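Wir verwenden Cookies, um die Nutzung dieser Website auszuwerten. Einstellungen ändern

Sprechernotizen: Greifplanung mit Handgelenkkamera
Angelica Sarmiento, Projekt Sandetero

Folie 1. Kurz zum Stack: Wahrnehmung in Storkevau, Planung in Sison. Beide laufen als getrennte Prozesse, Austausch nur über Zeitstempel und Pose.

Folie 2. Regeltakt 1000 Hz, Bildtakt deutlich darunter. Der Planer darf nie auf ein Bild warten -- er rechnet mit der letzten gültigen Schätzung weiter. Älter als 400 ms: Schätzung verwerfen, Arm anhalten.

Folie 3. Datensatz: 3762 Episoden, 6 Objektklassen. Aufteilung nach Aufbau, nicht nach Einzelbild. Frage nach Leckage kommt sicher.

Folie 4. Segmentierung.
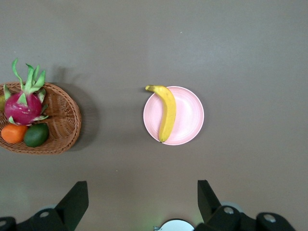
Lesezeit: 2 Minuten

Banane auf dem rosa Teller: Kontur gegen den Rand gut trennbar, der Stiel ragt über den Teller hinaus. Maske deshalb nicht am Tellerrand beschneiden. Im Korb schwieriger -- die Hüllblätter der Drachenfrucht liegen teils über der Orange. Schatten neben dem Korb als Tischfläche labeln. Greiferfinger werden fest ausmaskiert, Maske hängt von der Öffnungsweite ab.

Folie 5. Offen: Kalibrierdrift zwischen Kamera und Flansch. Log aus Dezember zeigen, dann Fragen.

Weitere Beiträge
Ponduvside: Trajektorien glätten ohne Überschwingen
Storkevau: Zeitstempel richtig setzen
Sison: Kollisionsprüfung im Planer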